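Fonus opens sample room for white slip-on in Meesuk

By Staff Reporter
September
2 comments | 1,133 shares

MEESUK – Footwear company Fonus has opened a sample room on the ground floor of the Ornix building, where residents can look at early versions of a slip-on shoe before the company settles on a final shape.

The shoe goes by the working name Grirkero. Fonus says it is meant for use around the house and yard, with an opening wide enough to step into without bending down. All of the samples are white. The company has not chosen colors and does not plan to until the shape is fixed.

The Ornix building stood partly unused after a print shop moved out of the ground floor last spring. Fonus took over the two front rooms on a short lease. The walls were repainted and the old counters were taken out. The samples are looked at on plain white tables, and the company asked for no shelves or display cases in the front room.

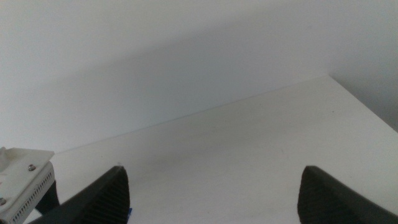
The lease runs through the winter, with an option to extend. Fonus pays the standard rate for street-level space and covers its own heating. The back room is used for storage and is closed to the public.

Visitors are shown samples one at a time and asked to fill out a card with 5 questions on it. The questions cover the height of the sides, the size of the opening, the shape of the toe, the feel of the edges and whether the person would wear the shoe outdoors. There is a space at the bottom for other remarks. Cards can be left at the front desk or mailed back.

Fonus hopes to collect 600 cards by the end of the year. A first batch will be read in the fall, and changes to the sample shape could follow soon after.

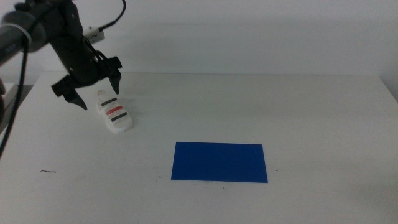 A white shoe-shaped piece rests on a tabletop in the Fonus sample room in Meesuk.

The company said in a written statement that it wanted opinions from people who do not normally take part in product surveys. "We have looked at this shape for a long time and we are too used to it," the statement said. "People who come in off the street see things that we miss."

Early remarks have mostly been about the opening, according to the company. Several older residents asked for a taller edge at the heel, and some parents wanted the sides lower so that children could get the shoe on by themselves. Fonus has said it may try a different shape for children's sizes, though it has made no decision. The toe has drawn fewer complaints. It is round on every version shown so far, and Fonus expects it to stay that way.

Some of the samples are set out on colored mats. White on white can make an outline hard to judge, the company said, and a darker background helps people see where the sides begin.

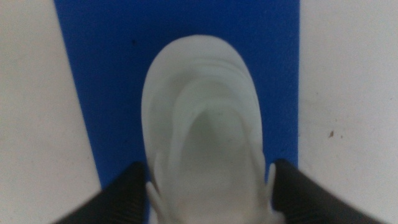 A white shoe-like piece with a rounded end, seen from above on a blue mat.

Samples cannot be bought or taken home. No price has been announced, and the company would not say where the finished shoe will be made. It did say that any version put on sale would come in half sizes – a request that has turned up on many of the cards.

Neighboring businesses have reported a little more foot traffic since the room opened. The bakery across the street has started opening half an hour earlier, and the parking spaces in front of the building have been changed from long stay to short stay for the length of the lease.

The sample room is open from 10 a.m. to 4 p.m. and admission is free. Groups larger than a family are asked to call ahead. The entrance is on the street side of the Ornix building, and there is a ramp to the left of the steps.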